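Third term at the robotics club

I said at the start of the year that I would write something here after each term, and then I missed one, so this covers a bit more than it should.

The club meets on a Tuesday evening at Premcombe, in the room at the end of the technology corridor. I joined as an adult helper because my nephew was going and somebody had to drive him. I work in stock control and had never touched a robot before last autumn. I can now strip a wire, crimp a connector and find the line in a config file where somebody has typed a full stop for a comma. That is about the limit of it.

The first term was all wheels. Everyone built a small driving base from the same kit and made it follow a strip of tape on the floor. The second term was sensors, and I will skip most of that. The ultrasonic ones gave odd readings near the radiator and we lost two sessions to it before moving to the other side of the room.

This term the older group has been working on hands. Jussara Guerra runs the club and had entered us for the manipulation class at Urgate, which is held in June. The rules are short. A team gets a table with everyday objects on it and a list of tasks in a sealed envelope. Each task is something like "put the phone on the stand" or "move the bottle to the left of the flower". You get points for finishing, fewer points if you finish after knocking something over, and none if anything ends up on the floor. The top score is 1,000. Last year the club did not enter, so we had nothing to compare ourselves with.

The software side is in a program the students call Zeltmont, after the road the minibus broke down on. It began as a single file and is now a folder of them. One part takes the recorded hand positions and plays them back, one part checks that the fingers are not being asked to close further than they can, and the rest is logging. The logging has been the most useful. When a grasp failed in March we used to argue over whose fault it was. Now we look at the log and usually find that the wrist started at the wrong angle.

We spent most of the early sessions on big, easy things. Boxes, a sponge, an empty mug. The hand was fine with those. Then Jussara brought in a bag of objects from home and said we would practise with nothing else until the competition. Some of them are easy and some are not. Round bottles lying down will roll if you touch them off centre. Rope is awkward because you never get the same shape twice, and a grasp that was recorded for one pile is no good for the next. The flower has a thin stem, and the fingertips are thick compared with it.

The phone is the one that has taken the most time. It is flat and smooth, and the fingers have very little to get hold of. The first plan was to come straight down and pinch both long sides. That pushed it along the cloth about as often as it gripped it. The second plan, from one of the Year 10s, was to bring the thumb down low beside one edge and reach over with a finger, then close slowly. We have stuck with that one. Getting it onto the stand afterwards is a separate problem, as the lip at the front is small and the phone has to be tilted back before it is let go.

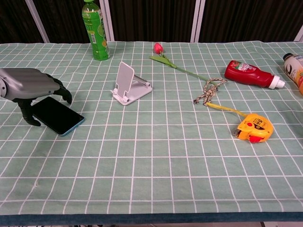

Practice table, with the hand over the phone and the stand still to fill.

The tablecloth is worth a mention. The grid on it helps when you are setting the objects out again, as you can say "two squares to the right" and everybody knows what you mean. It does crease, and a crease under the phone changes the angle a little, so flattening the cloth has gone onto the setup list along with charging the batteries and checking the finger screws.

At our last full practice run we made 91 attempts across the evening, all objects included. I was keeping the tally sheet and my handwriting gets worse towards the bottom of it. The bottles did better than I expected. The rope did not.

There is one other club going from our area, Pîrvu, and they have done this class before. Jussara knows their organiser and we have been invited over to use their table for an afternoon, which should be helpful as it is a different height from ours. Our arm mount has only ever been bolted to one table, and moving it is going to take longer than the students think.

Still to do before June: a spare thumb cable, a proper case for the hand, and a decision on who stands at the table and who stays on the laptop. The competition allows two people at the table. Four want to do it. Jussara says she will settle it next week, and I need to get the travel forms back to her before then.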